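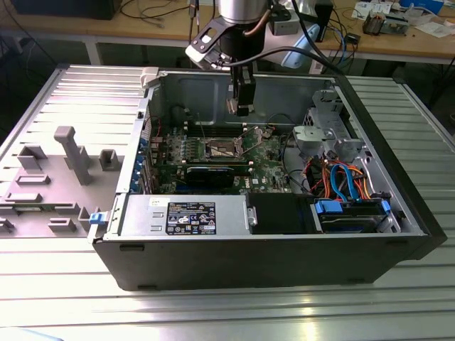 Figure 7.1 A gripper above an open desktop computer. The side panel is removed and the CPU socket is empty.

Search this book Go

Chapter 7
When the Gripper Does Not Let Go: Faults in Close Work

In August the disassembly cell at Garkard stopped in the middle of a shift. The robot had been taking memory modules out of old desktop computers, and on this machine it closed its fingers on a module, pulled, and reported that the part was free. The part was not free. One latch at the end of the slot was still closed. The arm continued to its next position with the module in its fingers, and it lifted one side of the computer from the table before the force limit stopped it.

The operator, Wumpini Dramani, did what many of us would do. She saw that the arm was still, and she reached in to open the latch with her finger. The arm was not switched off. It was in a protective stop, and in this state the motors hold their position and the gripper keeps its force. When the latch opened, the tension in the module was released and the computer fell back on the table. Her hand was between the case and the table edge. She had a bruise and a small cut, and she was back at work the next morning.

The report of Žofie Brabec, who was then safety engineer for the site, gives the time between the stop and the injury as 13 seconds. We will return to this report several times, so it is worth reading the first page with care (Appendix C).

Why start with such a small accident? Large accidents usually have many causes, and students get lost in them. In this one there are only a few, and each belongs to a different part of the system:

The gripper decided that the module was free by looking at finger position only. It had no check on whether the case had moved.

The force limit was set to 40 newtons. This value came from an earlier job in which the parts were heavier and held by screws.

The stop message on the screen said "Robot stopped." It did not say that force was still present.

The written procedure for clearing a jam was 2 pages long, and it was kept in the office.

Bilal Awad, the programmer of the cell, wrote later that he had tested the removal step 400 times without a fault. This is true, and the tests were done honestly. But all of them used cases of one model, with new latches. Old computers come with dust, bent metal and cables that lie across the place where the fingers must go. A test that does not include these things tells us little about the day when they appear.

7.1 Stopped, held and safe

In everyday language a machine that does not move is stopped. In this chapter we need more exact words.

A machine is stopped when it has no motion. It is held when it has no motion but its drives or its gripper still apply force. It is safe to enter only when the energy is removed or blocked, and when a person has checked this – not when a screen says so.

Stored energy is easy to forget. A bent circuit board is a spring. So is a cable under tension, and so is a plastic latch. When you remove power from the arm, these parts may still move, and a gripper without power may drop what it carries. For this reason the procedure in Section 7.4 asks you to support the load first and to release the gripper after that.

Before you continue, read again the second paragraph of this chapter and mark the moment at which you would have acted differently. Keep your answer. You will need it for the exercise at the end of Section 7.3, where the same jam is repeated with the Owusu gripper, which opens when its power is lost.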